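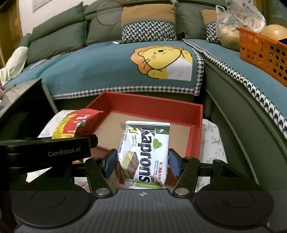

Figure 3.1 Hand-held gripper closed on a wafer packet, with the open red tray behind it.

Chapter 3
Budgeting for Grippers and Fingertips

The purchase price of a gripper is the easiest number to find and the least useful one to plan with. A complete budget covers the tool, its wear parts, the test items, and the hours needed to run trials. This chapter treats each as a separate cost line.

3.1 Start with the item list

List every item the tool must hold before requesting quotes. Record width, weight, and type of wrapper. Small packets with crimped edges belong on the list even when larger goods make up most of the volume. In Figure 3.2 the fingertip pads hold one such packet above the tray. Villanueva's planning sheet, used throughout this book, allows 46 items per trial set.

Figure 3.2 Snack packet held between the two fingertip pads.
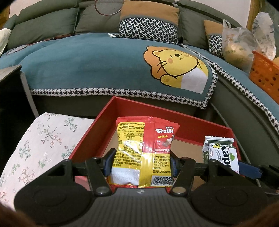 3.2 Price the wear parts

Finger pads and pivot screws should be quoted with the tool – not ordered later. The Ollov quotation in Table 3.1 lists replacement pads at $106 per pair and a linkage set at $255. Enter both as yearly costs, using the replacement interval stated by the supplier.

3.3 Plan the trial layout

A trial needs a work surface, a supply of mixed items, and a container to receive them. Figure 3.3 shows wrapped snacks in a loose pile, with the tray set behind them. Items in a pile lie at different angles, so allow more hours than for items in rows.

Figure 3.3 Mixed items and receiving tray on a covered tabletop. 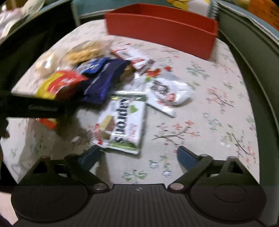 3.4 Terms used in this chapter

Cost line: one entry in the equipment budget, with a single owner and a single unit.
Trial set: the full group of items handled in one test.
Wear part: any part replaced on a schedule during the life of the tool.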